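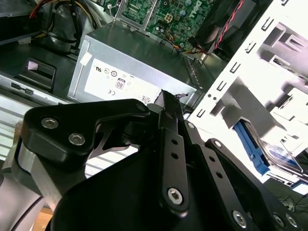
Montserrat Escobar
Workshop lead and tour mechanic, Zoltside

Workshop notebook, March, started at 6.40 am with the first coffee

Right, bikes back from the Villanueva loop and I've got them all upside down or hanging up, so I'm writing this while it's fresh. Florencio wants the notes before he plans the next one and I always forget the small stuff if I leave it a week.

My own bike first. Trip meter says 127 km for the last leg into Clelport, which is further than the map had it, but we did go down the wrong side of the river and have to come back up (Florencio's shortcut, and I'm putting that in writing). The total on the computer is now 2,659 km since I fitted this chain. I put the checker on it and it drops straight in at both marks, so it's done. I'd hoped to get another tour out of it! Cassette looks all right on the big sprockets, but the two I use most have gone a bit hooked. New chain on, quick spin round the yard, and it skips on the second smallest under load. So that's a cassette as well. Ordered.

The rear rack. Lower left bolt was missing again, same as after the autumn trip. We'd held it on with a zip tie and a strip of inner tube from the top of the pass all the way down, and it did fine - a bit of a rattle on the cobbles, nothing worse. I've cleaned the threads out, put in a slightly longer bolt with a nut on the back, and used the blue threadlock. Please can everyone check rack bolts at breakfast and not when the pannier is in the spokes.

Florencio's bike next. He said the brakes were "a little soft". The front pads were down to the metal! He came off a 3,533 m pass on those, in drizzle, with the tent and the stove and that enormous bag of oranges the woman at the petrol station gave us. Rotor is scored but still thick enough, so I sanded it lightly, wiped it with alcohol and bedded in new pads on the hill behind the workshop. Ten stops or so and they bit nicely. Rear pads have maybe half their life left. I've left them in and written it on tape on his top tube so he can't say he wasn't told.

Tyres. I had four punctures, he had one, and he's on the Atidness ones with the thicker tread, so I'm going to stop being stubborn and swap. They're heavy and they feel like riding through porridge on the flat, but I spent most of an afternoon sitting in a ditch with a pump and a very interested goat, and I'd like not to do that again. Patched tubes: three good, one with a slow leak near the valve. Binned that one.

Bottom bracket on mine still creaks. I've had it out, greased it, put it back, and it creaks. Then I took the saddle off and rode round standing up, and no creak. So it may be the seatpost and I've wasted a morning. Greased that too. Will report.

Things for next time: spare hanger for each bike (they're different, don't assume), more rack bolts, pads for both ends, a proper rag instead of my socks. The little stove tool can stay at home. The spoke key needs to live in the top bag, because we unpacked everything by the roadside to find it, and of course it started to rain.

We've got 10 days before the coast ride. Cassette should be here by then. Florencio, if you read this, your left pedal is loose and I haven't touched it, the big spanner is in your van.

Later, 4.15 pm - seatpost was only half of it. Still creaks on the climbs. Trying the chainring bolts tomorrow.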